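Cleaning a Glass Water Pipe with Isopropyl and Coarse Salt

This procedure applies to borosilicate pipes with a removable downstem, including the Toluma straight tube and the Zekum beaker. Acrylic and silicone pieces need a different cleaner, as high-strength alcohol can craze acrylic. Allow an hour for a piece that gets regular use.

What you need

Isopropyl alcohol, 99 per cent
Coarse salt
Two zip-top bags
Silicone plugs or cling film
Dish soap and a narrow bottle brush

Step 1. Empty and rinse

Remove the bowl and downstem. Pour the old water down the toilet and rinse the chamber with warm tap water. Do not use boiling water. Thermal shock cracks joints, particularly where a 14 mm joint has been welded to thinner tube.

Step 2. Soak the small parts

Place the bowl and downstem in separate bags, cover with alcohol, and add a spoonful of salt to each. Seal and leave for 30 minutes. Keep the work area ventilated and away from flames, pilot lights and cigarettes.

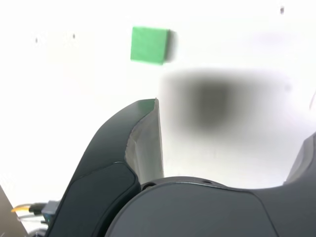 Step 3. Shake the chamber

Add 229 mL of alcohol and 3 tablespoons of salt. Plug every opening. Hold the piece by the base and neck and agitate for 4 minutes, rotating it so the salt reaches the percolator slots. The salt does not dissolve readily in alcohol at this strength and acts as the abrasive. Repeat with fresh solution if the colour of the residue is still dark brown.

Step 4. Rinse and dry

Flush with warm water until no alcohol odour remains, wash with dish soap, and flush again. Brush the downstem from both ends. Air-dry all parts upside down on a rack before reassembly. Let any remaining alcohol evaporate fully before using a lighter near the piece.

Revised in November with corrections to the salt quantity from Murray Hapeta.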